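Osarer hymn player, the small one. Review after one winter and a bit

Posted 30 June 2023

Meant to write this in February, when people were asking. Sorry. Short version: good box, terrible remote, buy it if your organist has gone and there isn't another one coming.

Ours retired. Folke Kvam, played for us longer than I've been a member, hands gone stiff. We limped on unaccompanied for a while. Fine for the old favourites, dreadful for anything in a minor key. By verse three we'd be a tone down and the men had given up. So we bought the Osarer. There is a bigger one with a pedalboard sound and its own speakers on poles. Can't tell you about that. Didn't need it, chapel holds 65 and we don't fill it.

What it is. A flat grey box, display on the front, big knob, number keys. 2000 tunes on it, claimed, and I've not yet looked for one in our book that wasn't there, except two of the Welsh ones which are under the other name. You key in the tune number, choose verses, press go. Plays over the first line, small gap, off you go. Number of verses is the thing people get wrong. Set it before the service, write it down.
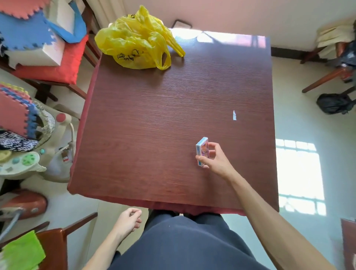

Sound first, as it's what you'll all want to know. The organ voices are decent. There are four I'd use in church and a lot more I wouldn't. The plain diapason one carries a congregation well and doesn't wheeze. Built-in speaker is weak though, and very fussy about what's under it. On a bare top it buzzes from the low D downwards, and a square wooden table like the one in the photo, reddish-brown top and nothing spread over it, is just the sort of thing that sets it off. Folded altar cloth underneath cured most of that. Run it through the chapel amp if you have one and the problem goes away altogether. Standard jack, back left. Lead not included, mean at this price.

Tempo. The factory speeds are too fast. All of them, I think. Somebody in an office decided that congregations are keen. Ours breathe. I knocked everything down, and you can save it per tune, so it's a one-off job, but it took me several evenings and a lot of tea. Evening hymns I took down a good deal further. You can also set the gap between verses, and please do, the default leaves older people gasping and they start the next verse half a line behind and never catch up. Long gap. Longer than feels right when you're alone with it in the vestry.

Key changes are easy. Up or down by semitones, hold the knob and turn. We sing nearly everything a tone lower than the book now and the basses have come back, all both of them.

Last verse harmonies: there's a setting. It puts in a different harmonisation for the last verse automatically. Helge Eide loves it. I turned it off after a funeral where it threw everyone on "Crimond" and the widow's brother was left singing by himself. Works well at Easter when people are feeling bold. Your choice.

The remote. Oh dear. Tiny buttons, all alike, labels rubbed off two of them by Advent. Stop is next to Skip. If the minister cuts a verse you have to find Stop in a hurry with your reading glasses on your head, and if you hit Skip you get the opening bars of whatever is next in the list, at full volume, during the blessing. Has happened. Twice. I've put a dab of nail varnish on Stop and that's the best advice in this whole review. It also needs pointing straight at the box, it won't work round a pillar.

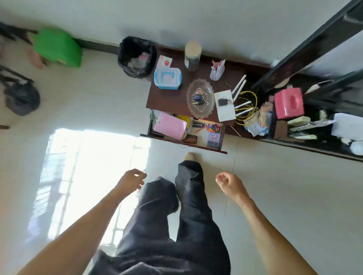 You can get round the remote by making a service list, which is the better way to use the thing anyway. Hymns in order, verses set, saved under a name, and then one press for each. Typing names on the knob is slow so mine are all called things like AM and PM and HARV. Lists can be copied to a memory stick and edited on a computer with the Osarer program, in theory. I found the progam ugly and it lost a list of mine. Do it on the box.

Psalms. If your lot chant, think hard. There are 55 chants on it, single and double, and it will repeat them as many times as you ask, but pointing is pointing and a machine holds the reciting note exactly as long as it has been told to. Long verses are a scramble and short ones leave you standing about. We tried Psalm 121 and laughed, then went back to saying them. Metrical psalms no trouble at all.

Battery. 30 hours on standby according to the leaflet. Never tested. It did the carols outside the care home without dying, cold night too. The handle on the bag is good, the zip isn't.

Compared with the others. We had a lend of the Hukeo from the chapel over the hill before buying. Nicer to look at, far better remote, but the organ sound is thin and it had no way of slowing down a single tune, only the lot at once. The Nello is cheaper and it's really just a music player with hymns on, fixed verses, so if the tune has five and your book has four you are stuck fading it out by hand. Fine for a house group. Wouldn't do for us.

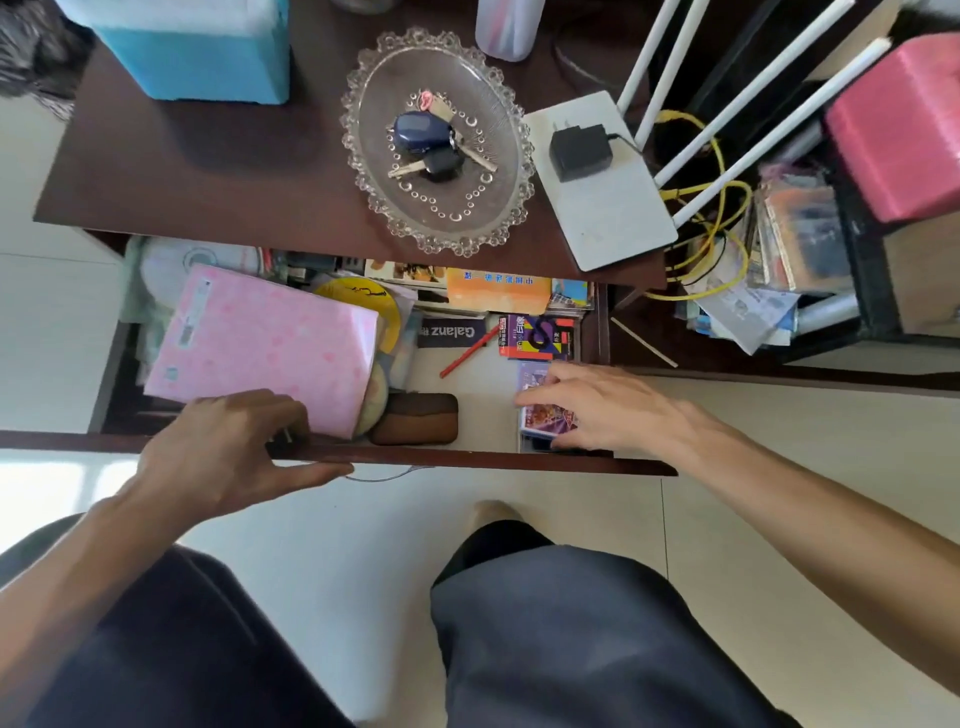 Desk drawer open, keys on the glass plate.

Service and spares. Bought from Oosthuizen, who do bells and hymn boards as well. Quick to answer the phone, slow to post. The first box had a dead 7 key, which rules out more hymns than you'd think, and they swapped it without a quarrel, though we had to send ours back first and had two Sundays with nothing. Ask for the replacement up front. Manual is small print and was obviously translated. Helge typed out a one-page version in big letters and taped it inside the lid of the vestry cupboard, and now anybody can run it, me included on a bad morning.

Does it replace an organist. No. It can't see a bride who is still halfway down the path, it can't fill while the plate comes round unless you've thought to line something up, and it doesn't notice when people are really singing and give them a bit more. Folke came to hear it in the spring. Sat at the back, arms folded. Said the pedal was too loud and the tempo about right, and I've turned the pedal down since.

Good: sound through an amp, transposing, saved tempos, the number of tunes.
Bad: remote, built in speaker, no lead, the zip.

Four out of five. Would be three without the nail varnish. If anyone knows how to get rid of the beep when it switches on please say, I've been through every menu and it goes off right in the silence befor the call to worship.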